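[Hernthorpe-desk] Re: Re: white board on the table, and which cup?
List archive last updated: Saturday

Hi everybody,

OK, I've been meaning to answer this one all week and the kids finally went to bed! I'm team white board. I lay a big rectangular one flat over the wooden tabletop, leave a bit of the wood showing along the far side, and the pencils live in a short, wide ceramic cup on the left. Cream colored, little patch of orange low on the front. I love that cup more than is reasonable.
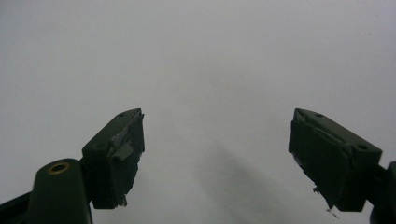
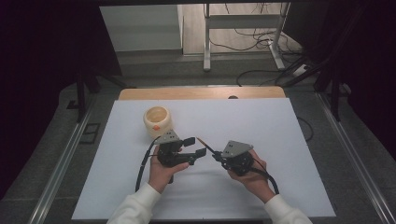
Asmaa Benmoussa wrote:
> I tried a white surface for a month and went back to bare wood. The glare
> gave me a headache by 3 pm, and every smudge of graphite shows. My other
> problem is the cup. I use a tall Brenex tumbler, and short pencils just
> vanish into it. I have to tip the whole thing out to find the 2B. Then
> when I swap to something lower, the long ones lean out and the whole cup
> goes over. Do you all keep two cups? And do you put them on the board or
> next to it? I have 42 pencils and a small table, so please be kind.

Asmaa, the smudges are the part I like! When I see gray on the board I know it's about to be on my sleeve (I own too many light shirts), so I wipe. A damp cloth does it, and I keep one of those thin Marwat ones folded on the windowsill. You do have to let the board dry before any paper goes down. I ruined a nice sheet that way and sulked all evening.

Glare, though, yes, you have a point. Mine got much better when I moved the lamp over to the side and stopped aiming it straight down. If you're set up under a ceiling light you may be stuck, and then bare wood is probably the right answer for you. Or lay a big sheet of gray paper over the board while you work and take it off when it's time to clean up.

Now, cups. Short and wide wins for me, ON the board, left side, because I'm right-handed and I kept knocking it with my elbow when it was on the right. Wide means it doesn't go over when a long pencil leans. The stubs still stick up enough to grab. But 42 is a crowd! I'd pull out the 15 you really use and put the rest in a drawer. I did that in April with my colored ones (I had 123, don't laugh) and I've gone back to the drawer maybe twice.

Also, points up. I know some of you store them points down and I don't want to restart that thread, I really don't, but with the dark tips up I can grab the right one without emptying anything.

One question back at the list: has anybody used the Rasico cork liners in the bottom of a ceramic cup? Mine clinks every single time I drop a pencil in, and it's a bit much late at night. I cut a circle out of an old felt coaster and it's fine, but it's getting grubby and I can't get it out without tweezers.

Happy sharpening,
Dee

Recent on this list:
- Sharpener shavings in the compost, yes or no?
- Table wobbles on one leg (52 replies)
- Swap: felt coasters for erasers
- Points up, points down (closed)

Contact the list owner | Messages © their authors | Back to top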